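Night ferry between Nurden and Brullska stops in December

2012-11-04

The evening ferry from Nurden to the island of Brullska will make its last trip in December. The shipping company Botha told its passengers this week that the boat is too old to pass one more winter.

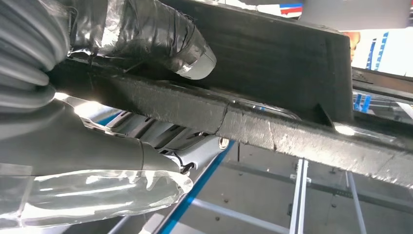
How will people get home to Brullska in the evening when the ferry stops?

They will have to take the afternoon boat, or sleep in Nurden and cross in the morning. Botha says it is looking for another vessel, but it gave no date for when one could be ready.

The line has been open for 67 years. In winter it is used mostly by islanders who work at the fish market and at the hospital in Nurden, and by school pupils who stay late for sports or music lessons. Brullska has 400 inhabitants in the cold months, and many more in summer, when the houses on the south shore are open.

The morning and afternoon crossings are not touched by the decision. They are made by a newer boat, which belongs to the town of Bokunberg and is rented by Botha. The contract for that boat permits only daytime traffic, and the town has so far not wanted to change it. The council of Bokunberg will discuss the question again at its next meeting.

The price of the monthly ticket stays the same until spring. Passengers who have paid for evening trips after the closing can get their money back at the ticket office in Nurden harbor, where they must show the ticket and sign a form. The office is open until 2 in the afternoon.

For medical emergencies the rescue boat will come at any hour, as before. The shop on Brullska has asked for a later delivery of bread and milk, which today arrive with the evening ferry – the answer from Botha is still missing.

On the island there is also talk of starting a small taxi boat. It would need a license, and the harbor office says that such a license takes 13 weeks to handle.

Comments

islandgirl: I finish work at six. So now I must rent a room in town or change my job? Thank you very much Botha.

Pelle_south: We knew for years that this boat was old. Why did they wait so long to look for a new one

harborcat: Does the refund count also for the ten-trip card? The form only speaks of monthly tickets.

oldnet: Taxi boat in a north wind, good luck with that.

Contact the newsroom | Copyright 2012 | Back to top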